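Search this site
Enter keywords
Go

Print this page | E-mail this page

Cotden Media Monitoring Desk

The Cotden desk is a news and broadcast monitoring service for law offices, press teams and small publishers. It watches the titles you choose and sends you every item that matches your search terms, with the outlet, the byline and the time it went up. Coverage of lawsuits, corrections, retractions and open letters is sorted into its own folder.

Your subscription includes:

5 user logins
68 saved search terms
600 stored clippings, searchable by outlet or date
Morning and evening e-mail digests
Export to plain text or spreadsheet

Sources

The standard list covers daily newspapers, trade magazines, gossip and entertainment sites, and company blogs. Radio and television transcripts come through the Grikness feed, and you can turn that on or off from the account page. Sites behind a paywall show a headline and first line only, unless your office already has a login for them.

Tracking changes to a story

When an outlet edits an article after publishing it, the desk keeps both versions and marks the changed lines. Each version gets its own time stamp. If a story is taken down, the last saved copy stays in your folder and the status changes to Removed. Saved copies are for internal use. Reprint rights have to come from the publisher.

Editions

Cotden Basic: one login, print and web sources
Cotden Office: the full list above
Leitão add-on: Portuguese-language titles, 19 outlets
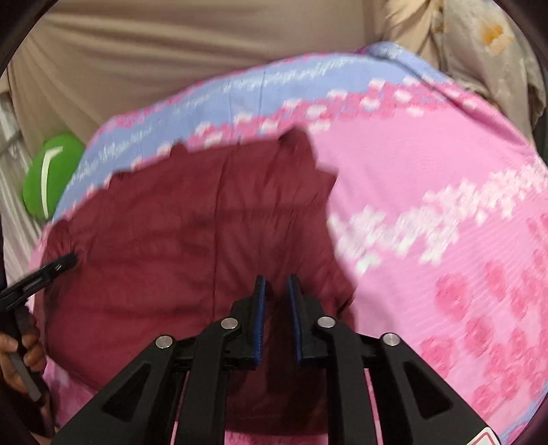
Can I add a source that is not on the list?

Send the web address from your account page and we will check whether the site can be read by the service. Small sites are usually added within a week, and local papers are added at no charge.

Setup takes place online. Terms saved in the older Danside program can be brought over as a text file, one term per line. Prices last updated July 3, 2018.

Contact Us | Copyright Cotden, all rights reserved | Back to top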